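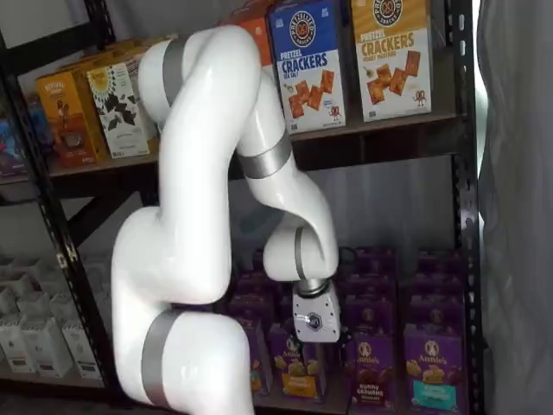 Facing-up service on trial: worth extending, or do I send the arm back?

I run the stockroom and the small staff shop at a firm called Enditz, and since March we've had a shelf-facing kit on trial from Vastoseo. For anyone who has escaped the phrase, facing up means pulling the stock forward and square so the shelf looks as though somebody loves it. The kit is a white arm with a gripper on the wrist, a box of electronics, a login for a web page and a man called Sándor Magyar who answers the support line. The lower shelf with the purple Annie's boxes is where it spends most of its life, partly because the Bunny Grahams sell and partly because those boxes stand in tidy rows and it likes tidy rows. The Pretzel Crackers on the shelf over it are another story, which I'll come to.

We pay by the month, and the trial ends soon. The sales pitch was that it would face up the bay overnight, flag gaps, and move stock forward as the front boxes went. The sales pitch was delivered very well. I had a biscuit in my hand and I'd have signed for a second one.

What we get is this. On a good night it does the bottom shelf and I come in to a straight row. It has been put through 300 picks on the log since we last changed the settings, and 89 of those are marked "retry", which the web page shows in a cheerful green as if retrying were a hobby. A retry can mean it had another go and managed, or that it had another go and gave up, and the page doesn't say which. I've asked for those to be split. I was told it was on the roadmap. I have seen roads in my time that were shorter than that roadmap.

The top shelf is the real trouble. It will take a box forward if there's clear space on both sides. If two boxes are leaning on each other it stops and sends me a message saying OBSTRUCTION, in capitals, at whatever hour it happens to be. The obstruction is the next box. They are all next to each other. It's a shelf.

My manager wants a yes or no on a twelve-month contract. The alternatives he's found are a similar service from Dreltness, who want to put in their own shelving as part of the deal, and a gravity-feed rack from Pintér, which has no robot in it whatsoever and relies on the ground pulling things downwards. I should say that I'm not against the arm. I've grown quite fond of it in the way you do with a slow colleague who never touches the thermostat.

So: has anybody had one of these past the trial stage? Does the retry rate come down? Is there anything I should be doing with the shelf first? And is the contract the sort you can get out of?

Posted by stockroom_moth, July 27, 2025

backbay_bernard

I've had the same kit for eight months in a shop a bit bigger than yours, so I'll try to be useful and then I'll moan.

Yes, the retries come down, but only if you do some work that the brochure leaves out. Ours was dreadful until we did the following.

Go into the web page, find the product list and check the box sizes by hand with a ruler. The sizes it comes with are whatever the installer typed in on the day, and ours had the depth and the width swapped on two lines. The arm was dutifully opening its gripper for a box turned sideways. Once I'd put that right the nightly log got much shorter.

Then look at the gap between boxes. Ours wants a finger's width either side for the gripper to get in. If you pack a shelf the way any sane person packs a shelf, there's no gap, and you get your OBSTRUCTION messages. We took one row out of each block and spread the rest. You lose a bit of stock on display, and my boss grumbled, and then he forgot.

Top shelf: ask Sándor to raise the start position for it. There's a setting called "approach" which is hidden unless support switches it on for you. Out of the box it comes at the upper shelf from too low and has to fold itself up to get there. Ours used to give up halfway through and hang about over the crisps looking thoughtful. After the change it does most of the top shelf, though I still keep anything tall or wobbly off it. If your cracker boxes are slim and stand on end, put something heavy behind them. When the gripper nudges a slim box with nothing at its back, the box goes backwards, and the arm will then report the shelf as empty and email you to reorder. I now have a lot of crackers.

Turn the messages down as well. Under alerts there's a choice of "all", "important" and "daily". Pick daily. "Important" is the same as "all", as far as I can tell, but it vibrates.

Is it worth the money? For the bottom and middle shelves, just about. It saves whoever opens up from crouching for a while each morning, and my knees have views on that. It doesn't save a wage and anyone who tells your manager it does should be made to crouch. I'd also ask for the gap flagging to be left out of the price, if they'll do it. It tells you there's a gap after you've walked past the gap.

One more thing. Keep the cable at the wrist tidy. Ours had a fair bit of slack in it, and it caught a price strip one night and took the strip for a ride along the bay. Support sent a clip in the post, free, and the clip is the best bit of the whole kit.

Ferncliffe

Get the gravity rack. My brother in law has one in his garage for tins and it has never once sent him a message.

tallow_and_twine

I read contracts for a living, though I'm not reading yours, so take this as a list of things to look for and have somebody proper look at the rest.

The twelve-month one I was shown (a different customer, same firm, and it may have changed) rolled over by itself unless you wrote to stop it, and the notice had to arrive well before the end date. Find that line first. Put the date in your calendar and in your manager's, and then put it on a bit of paper, as managers change calendars.

Find out what counts as the service working. In the one I saw, the firm promised that the arm would be "available", meaning switched on and talking to the web page. There was no promise that it would move a box. By that measure your arm has had a flawless spring. Ask them to write in a share of picks done without a person stepping in, measured by month, with money off if they miss it. They'll say the figure depends on how you stack the shelf, and they'll be partly right, so agree how the shelf is to be stacked and attach a drawing.

This is also where your 89 retries matter. Until they're split into managed and gave up, you can't tell whether you've got a slow arm or a bad one, and neither can they. I wouldn't sign before I'd seen that split. If it truly can't be done on the web page, ask Sándor for the raw log in a spreadsheet. Support people can nearly always get at it and are usually pleased that somebody wants it.

Ask who pays to take it away. There was a removal charge in the one I read, tucked under a heading about packaging.

On Dreltness, I'd be wary of anything where they own the shelves as well. If you fall out with them you've got nowhere to put the biscuits. I can't help with Pintér beyond saying that a rack is a thing you buy once.

If it were me I'd ask for a five-month extension on the trial terms, do everything Bernard says about sizes and gaps in the first fortnight, and see what the log looks like after that. They'll probably say three. Take the three.

stockroom_moth

Thank you both, and Ferncliffe, please pass my regards to the tins.

I went round with a ruler this morning. The white boxes low down on the left were fine and so was everything purple. The honey mustard crackers are in the system as being as deep as a shoebox, so that's one mystery dealt with. I've changed it and set the alerts to daily.

Sándor has switched on the approach setting and says he can send the log as a spreadsheet. I've asked for the extension in writing and I've asked about the removal charge in the same email, which got me a phone call from sales within five minutes. I'll post the split when I have it. Bernard, if you're trying to shift any of those crackers, we've got room on the bottom shelf now that I've taken a row out.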